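Bistard Hat Repair & Cleaning: Frequently Asked Questions

Last updated Jan 25, 2020

We clean, reshape and mend soft hats: caps, bucket hats, sun hats, the crocheted thing your aunt made. We work by mail and over the counter at our Bratlow shop. The questions below come up often enough that we got tired of typing the answers.

Do you do felt hats?

No. Fedoras, cowboy hats, derbies and anything that came in its own round box should go to a proper hatter with steam blocks and patience. We have one of those things, and it's a kettle.

Can I just put my cap in the washing machine?

You can. It's your cap. If the brim has a cardboard insert, and many caps made before the mid-eighties do, it will come out with the structure of wet cereal. Flick the brim with a fingernail. A dull, papery sound means cardboard. A plastic brim has some snap to it and will survive a cold, gentle wash, though the crown may sulk afterward.

What about the dishwasher?

We get this one every September, when people find out their ballcap spent the summer in the back window of the car. The dishwasher trick was passed around for years. The detergent often has bleach in it, the heat is too much for cotton, and your hat will smell faintly of lasagna. Use the sink.

How do I wash a cotton bucket hat by hand?

Cool water, a small squirt of plain dish soap, and a soft toothbrush you don't plan to use again. Start with the sweatband, where most of the trouble lives. Work the soap in, leave it for half an hour, rinse until the water runs clear, then rinse again. Don't wring it. Press it in a towel, pull the brim into shape with your fingers, and set it over an upturned bowl to dry, out of the sun.

Bright colors bleed, and oranges and reds are the worst of them. Wash them alone the first few times, and dab a hidden seam with a wet white cloth beforehand. If the cloth picks up color, keep the wash short and don't let the hat soak at all. 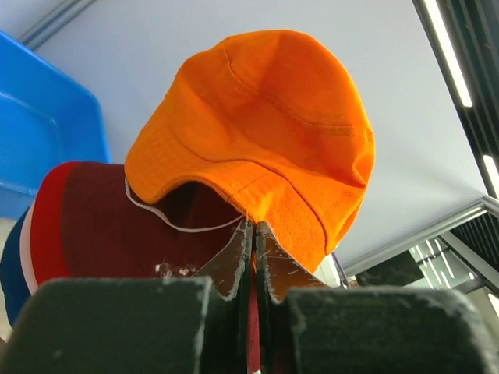
Cotton bucket hat with its cord down.

Can you replace a chin cord?

Yes, and it's our cheapest repair. We stock flat and round cord in white, black, tan and a green that seemed like a good idea when we ordered 3000 feet of it. Tell us whether you want a sliding bead. If the old cord tore out and took fabric with it, we'll patch behind the hole first, and that is billed as a mend.

My cord has gone gray. Do I need a new one?

Probably not. Skin oil and sunscreen do that. Rub in dish soap, wait ten minutes, rinse. If it's still gray and you've started to think of it as silver, leave it alone.

How do I get sweat stains out of the band?

Mix baking soda and water into a paste, spread it on the stain, and give it an hour before you brush it off and rinse. Old stains need two or three goes. White vinegar helps with the smell, but use it on a different day. Mixed together, the two mostly fizz at each other and accomplish very little, like a family group chat.

Please don't use chlorine bleach. Bleach and sweat together can turn white cotton yellow, and then you'll mail it to us, and we'll have to write you a gentle letter.

My hat shrank. Can you stretch it?

A little. Cotton will usually give back some of what it lost if it's dampened and dried on a form. We can get half a size, sometimes a bit more. We can't get a full size, and we can't do anything about a hat that never fit in the first place. The cap stretchers sold online do the same job as our forms, only slower.

Do you re-dye faded hats?

Black, navy and brown only. We used to offer more, and then we dyed a batch of sun hats "sage" and had a long week. The stitching is often polyester thread and won't take cotton dye, so expect the seams to stay the color they were. Some people like the contrast. The rest should tell us before we start.

Can a soft cap be folded for travel?

An unstructured one, yes. Twill takes creases without much complaint, and they come out with a damp hand and a night on a doorknob. Tuck the back of the crown into the front, lay it flat near the top of your bag, and don't put shoes on it. A cap with a stiff front panel should be worn onto the plane or clipped to your backpack, where it can hit other passengers in the face.

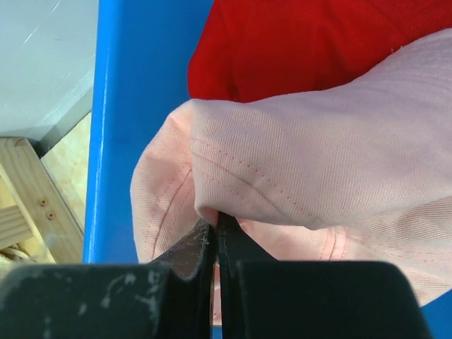 Macedo wrote in to disagree with the doorknob advice: a night on the knob left a dimple in the crown that took longer to get out than the crease did, and a balloon blown up to head size works far better. We tried it. The balloon is better. We're leaving the doorknob in because most people own one.

How do I know if my cap is structured?

Take it off and put it on the table. If the front stands up on its own, it has buckram or some other stiff backing behind the panels. If it slumps, it's unstructured, and so are most of us by evening.

The backing doesn't like hot water. It bubbles or pulls away from the fabric, and we can replace it only by taking the front of the cap apart. We'll do that if you love the cap. We'll ask twice how much.

What does it cost?

A basic hand clean is $34 for any soft hat, including drying on a form. A chin cord is $6 if we have the hat in for cleaning anyway. Everything else gets a quote after we've looked at it. Photos help, but please send them in daylight. A brown stain on a brown hat in a brown kitchen is hard to price.

Isn't that more than the hat cost?

Often, yes. We don't bring it up unless you do.

How long will it take?

Allow 3 weeks by mail. Drying takes most of it, and we won't hurry that part with a heater. Spring is slower, when everyone opens the same closet at once.

How should I mail a hat?

In a box, with crumpled paper inside the crown and more around the outside. Padded envelopes are fine for unstructured caps and a disaster for the rest. Put your name, phone number and a note about what's wrong inside the box. We have received hats with no note, and while it's flattering to be trusted, we'd like a hint.

Can I drop one off in person?

At Bratlow, any time we're open. The Trindutham counter shares space with a shoe repair place and accepts hats too, but they go out to Bratlow with the next delivery, so add a few days. Don't leave a hat hanging on the Trindutham door after hours. It will be gone by morning and you may see it around town.

Will you clean a hat with pins or patches on it?

Take the pins off first. We aren't able to track them, and they rust. Sewn patches can stay. Iron-on patches can stay too, at their own discretion. If one lets go in the wash we'll stitch it back down at no charge, in thread that more or less matches.

What about signatures?

Don't wash it, and don't let us wash it. Marker ink moves as soon as it meets soap. We can brush a signed hat dry and clean the sweatband with a barely damp cloth, and we'll want you to sign a form saying you understand the risk. Sign the form, please. One signature on the hat is enough.

Do you ever turn hats away?

Mold that has gone through the lining, anything that's been in a house fire, and hats a dog has finished with. If the dog has only started, send it in.

What happens to hats people never pick up?

We keep them for 6 months, call twice, and then donate them clean. If you've just remembered one, check your voicemail.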